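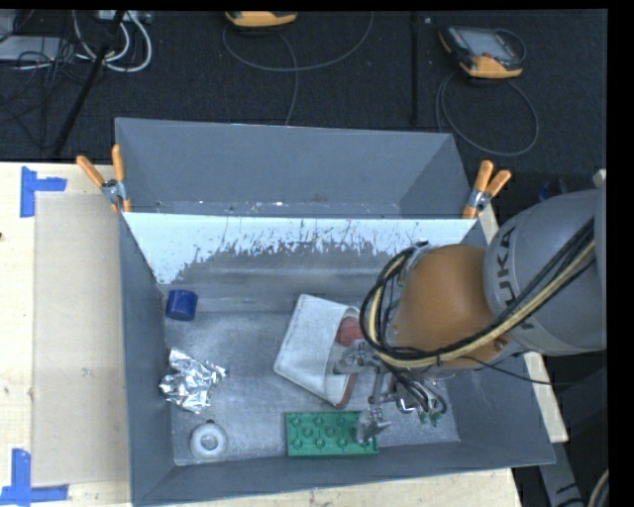 Strata wants 3,000 to replace one garage door spring

wattlebird_46
Quote came in Friday from Givico. 3,000 dollars, plus a "site familiarisation" fee of 130. It's a garage. You walk in the front, there's the back.

Dultano Dave
That's cheap for Givico. They charged our block 776 to look at a gutter and agree it was a gutter.

halima_t
Unpopular view, but springs are dangerous and I wouldn't want the cheapest bloke on the ladder. Ask for the quote itemised before you go feral.
Halima Tijani, unit 9

wattlebird_46
It is itemised. Item one is "spring". Item two is "sundries", and the sundries cost more than the spring.

Dultano Dave
Get Lodhi Doors out. Did ours last November, gone before the kettle boiled.

kerbside
Lodhi did ours as well and now it opens whenever next door uses their remote. I'd pay the sundries.

halima_t
Check the by-laws too. In our building the door is common property, so it isn't your bill at all.

wattlebird_46
Found them. Page 46. Ringing the manager Monday, in a very calm voice.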